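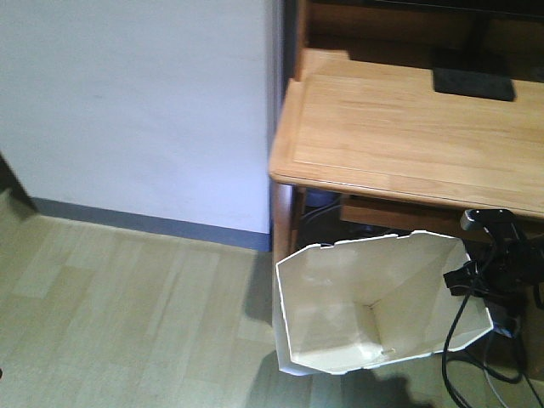
「渡し場の町、最後の冬」レビュー:きれいにまとまりすぎた町の滅び方

ドキュメンタリー「渡し場の町、最後の冬」を前後編とも見た。配信はDakitmont、監督はRekha Pal。2部構成で各編が約46分なので、休日の午後に続けて見てしまえる長さである。評判がいいのは知っている。勧めてきた知人も二人や三人ではない。それで少し身構えて見始め、見終わったあとも構えは解けなかった。

題材は、河口の渡し場町Skendunnessが十九世紀の後半に人を失っていく過程である。対岸との渡船で食べていた町に鉄道の話が来る。渡船権を握るBajpai家の当主が駅用地の売却を拒み、線路は内陸のIndvilleへ曲がる。荷も人もそちらへ流れ、氷の張った冬に最後の定期船が出る。筋だけ書けばこれで全部で、宣伝文にもだいたい同じことが書いてある。

先に褒めておくと、前編の出だしはいい。霧の中で鐘が鳴り、船着き場の杭だけが水から出ている。語りのYesenia Lozanoは声を張らず、地名も人名も急がずに読む。この種の番組にありがちな、三十秒ごとに弦楽器が盛り上がる演出も前編ではかなり抑えてある。渡船の運賃表を一枚まるごと、読めるだけの時間をかけて画面に出すところでは感心した。家畜の料金が人間より細かく分かれていて、子連れの豚という項目まである。ああいうものをもっと見せてくれればよかったのだ。

問題は「当主が土地を売らなかったから町が滅びた」という一本の柱に、作品全体を吊るしていることにある。頑固な老人、見限る技師、泣く娘。芝居としてはよくできている。ただ、その根拠として画面に出てくるのは、当主が鉄道会社に宛てたとされる短い手紙が一通きりで、しかも写しである。誰がいつ写したのか、説明はない。

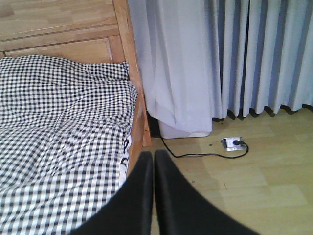
その手紙の扱いがとにかく気になった。番組によれば、Bajpai家の書簡は1,748通が残っている。冒頭でLozanoがこの数を読み上げ、棚に並ぶ箱が映り、見ている側は当然、これだけの資料に当たった作品なのだと受け取る。ところが前後編を通して中身が引用されるのは、私が気づいた範囲では娘の縁談に関するものと、先ほどの断り状ばかりだった。残りに何が書いてあるのか。商売の手紙がないはずはない。運賃の値下げ交渉、船の修繕、石炭の代金、そういうものを読めば、鉄道が来る前から経営が傾いていたのかどうか、多少の見当はつくだろう。数を最初に掲げておいて中を開けないのは、私には看板の使い方として感心できない。

歴史家として出演するSneha Dhillonは、たぶんそのことをわかっている。後編の半ばで彼女は「河口の砂が先だったと考える人もいます」と口にする。砂が溜まって大きな船が入れなくなっていたなら、駅があろうがなかろうが町の先は細い。これは作品の柱を折りかねない発言で、私は思わず座り直した。ところが画面はすぐ夕暮れの水面に変わり、次に人の声が聞こえるときにはもう娘の婚礼の話をしている。Dhillonが続けて何を話したのか、知りたい人は多いはずだ。

再現ドラマについて

再現場面は前編に少なく、後編に多い。当主を演じるDeepak Upadhyayはうまい役者だと思う。台詞がほとんどないのに、帳簿を閉じる手つきだけで機嫌がわかる。しかしうまいせいで、見ている者は演技を証拠と取り違える。当主が技師を玄関先で追い返す場面が二度使われるが、そんな訪問が本当にあったのか、語りは何も言わない。画面の隅に「再現」の文字が出るのも最初の一回だけで、二度目には消えている。細かいと言われそうだが、私はこういうところで作り手を信用するかどうかを決めている。

衣装にも首をかしげた。渡し守たちの上着が揃いすぎていて、どれも同じ程度にくたびれている。実際の船着き場なら、継ぎだらけの者もいれば妙に上等な古着を着た者もいただろう。後編の冬の場面では、氷の上に立つ役者の吐く息が白くない。屋内で撮ったのかもしれないし、そのこと自体を責める気はないのだが、寒さで町が終わったと言いたいのなら寒そうに見せてほしい。

娘の役のSunita Dubeyは損をしている。泣く、窓辺に立つ、手紙を読む、また泣く。書簡が残っているのだから、娘本人の言葉はいくらでもあったはずで、番組が引いている短い一節だけでも、なかなか辛辣な書き手だとわかる。婚家の食事をけなすくだりなど、もう少し聞いていたかった。
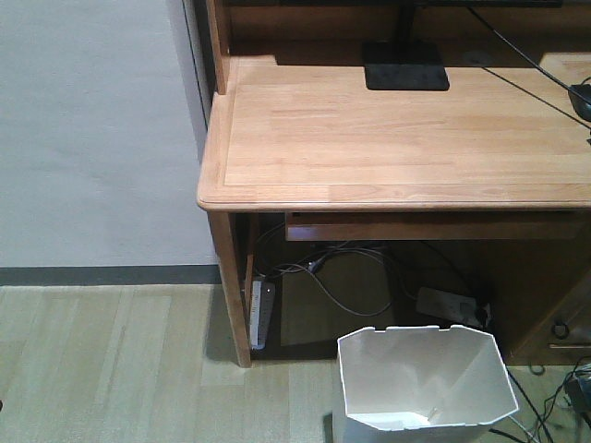
最終更新日:2022-10-17

(更新内容:付属冊子についての節を加え、後編の感想を一部書き直しました。点数は変えていません。)

付属冊子は役に立つか

配信版には電子版の小冊子がついてくる。9月に見たときには開けなかったのだが、今は問題なく読める。期待したのは出典の一覧だった。あの断り状の写しがどこから来たものか、書簡の中でどういう位置にあるのか、それがわかれば評価を改めるつもりでいた。

結果を書くと、出典一覧はない。参考文献として本の題名が並んでいるだけで、どの場面がどの本に拠っているのかは対応していない。年表はあるが、駅用地の交渉と最後の渡船のあいだが大きく空いている。この空白の期間に町では何をして暮らしていたのか。渡船は続いていたのだから、客も荷もあったわけだ。一度の拒絶で滅びたという話にするには、ここは空けておいたほうが都合がいい。意地の悪い見方だとは思うが、一度そう見えると戻れない。

地図は悪くない。Skendunnessの古い船着き場と、Indvilleへ向かう線路の道筋が一枚に収まっている。ところがこの地図を眺めると、別の疑問が出てくる。線路の曲がり方がどうにもゆるやかで、直前に用地を断られて慌てて迂回したようには見えないのだ。河口の湿地を避ければ、もともとこういう線になるのではないか。素人の思いつきなので強くは言わない。ただ、番組の誰かが一度くらい口にしてもよかった疑問だと思う。地図を作った人は気づいていたのではなかろうか。

監督のインタビューも載っている。Pal監督は、資料の山の中から一人の人間の声を聞き取りたかった、という趣旨のことを語っている。気持ちはわかるし、資料を並べるだけの番組が退屈なのも知っている。それでも、聞き取った声が最初から決めてあった筋書きとぴったり合っていたのなら、一度は疑うのが仕事だろう。

後編の後半

書き直したのはここである。最初の版では、後編の最後の部分をほとんど褒めていなかった。見直してみて、少し厳しすぎたと思った。

最後の定期船が出る場面は、再現ドラマを使わない。役場に残る出納簿が映り、渡船の収入を記す欄が、ある週から空欄になる。次の頁も空欄で、その次の頁もそうである。Lozanoは何も言わない。音楽もない。紙をめくる音だけがしばらく続く。ここは見事だった。見直してよかったと思う。全編をこの調子で作ってくれたら、私は黙って勧めて回っただろう。 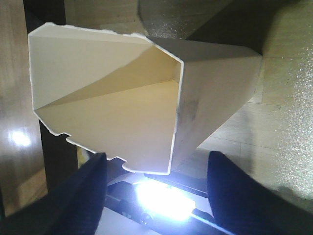 惜しいことに、そのすぐあとにまた当主が出てくる。椅子に腰かけて暗い窓の外を見ている。もう一度あの断り状が読み上げられ、弦楽器が入り、画面が暗くなる。出納簿だけで十分に伝わったものを、作り手が自分で信じていない。空欄の頁が語っていたのは町の人全員の暮らしだったのに、話はまた一家族の意地に戻されてしまう。

現在の町の取材が短いのも物足りない。映るのは杭の残る岸辺と、日帰り客らしい人たちくらいで、住民の話は一言も出てこない。タイトルに「最後の」とつけた以上、まだ人が住んでいるところは映しにくかったのかもしれない。だがLozanoの語りは冒頭で「町は消えた」と言い切っている。地図には今も道があり、岸には手入れされた舟がつないであった。どのくらい消えたのか、それは聞かせてもらわないと困る。

音声と字幕についても書いておく。字幕はおおむね読みやすいが、船の部位の呼び名が前編と後編で違っている。前編で「渡し板」だったものが後編では「踏み板」になり、別の部品かと思って巻き戻した。音量は再現場面だけがやや大きい。夜に見る人は手元で下げられるようにしておくといい。

どういう人に向くか

家族の物語として見る分には、損はしないと思う。芝居は堅実で、語りの声がよく、風景もいい。渡船や河港の歴史に関心があって、運賃表や出納簿の実物が目当てという人も、前編の中ほどと後編の終わり近くは見る価値がある。早送りを使えば済む。

町がなぜ人を失ったのかを知りたい人には、勧めにくい。見終わっても、当主が断ったから、という最初に聞かされた答えしか手元に残らないからだ。授業で使いたいという声を感想欄で見かけたが、使うならDhillonの砂の発言のところで一度止めて、そのあとの夕暮れは見せずに話し合ったほうが面白い授業になりそうだ。

点数は五点満点の2点。出納簿の場面がなければもっと下げていた。Dakitmontは続編として対岸の町を取り上げる予定だと告知しているが、今度は手紙の箱を数える前に、ふたを開けるところから始めてほしい。配信されたら見るつもりではいる。

追記。感想欄で、断り状の写しは当主の死後に作られたものではないかという書き込みを読んだ。書いた人も典拠を挙げていないので、本文には反映していない。何か知っている方がいたら、出典つきで教えていただけるとありがたい。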